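Page numbers in the Lambert tribunal record

10 March 2022

I have spent most of the winter with the typed record of the Lambert tribunal, the postwar military court that sat at Mirnside and tried the staff of the Plomside labor camp. The record runs to 2,797 pages. Anyone who has tried to cite it will know that the page numbers do not behave, and this post sets out what I have found so far.

There are two typed copies. Copy A was made for the judges and is bound in 6 volumes. Copy B was made for the defense and is loose in boxes. Both were typed from the same shorthand notes, by different typists, on different sizes of paper. The numbering matches through the opening statements and drifts after that. By the time the camp doctor takes the stand, Copy B is about 400 pages ahead.
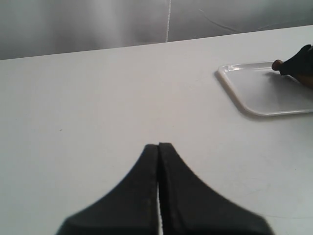

The drift is not even. Most of it comes from the exhibits. Copy A lists an exhibit by number and moves on. Copy B types out the full text wherever the defense asked for it to be read into the record, and numbers those pages in the same run as the testimony. A footnote that gives only a page number can therefore point to a witness in one copy and to a supply ledger in the other.

The older books on the trial mostly cite Copy B without saying so. The newer ones cite Copy A, and some carry over footnotes from the older books unchanged. I checked the chapter on command responsibility in one of these and found 3 citations that lead nowhere useful in either copy. Two were off by one volume. The last appears to come from a German draft that I have not located.

My working method is to cite by session and witness first, then by copy and page. The court noted the start of each morning and afternoon session, and those headings are the same in both copies. It makes for long footnotes.

I posted a short version of this to the Lustville reading list in November and had one detailed answer.

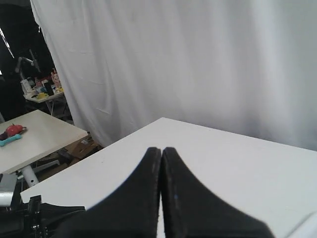

Nigel Inskip wrote that session headings are safe for the prosecution case but should be checked during the closing arguments, where the court sat late on several evenings and the Copy A typist ran the evening session into the afternoon one. He also thought the German draft might be the interpreters' set, which had its own numbering and was filed with the sentencing papers.

I have since checked the closing arguments, and he is right about the evening sessions. Copy B keeps them separate, so I now give the Copy B heading for that part of the record and note the difference. The sentencing papers are closed for rehousing and I have put in a request for when they reopen. The table matching the two copies is done as far as the end of volume four.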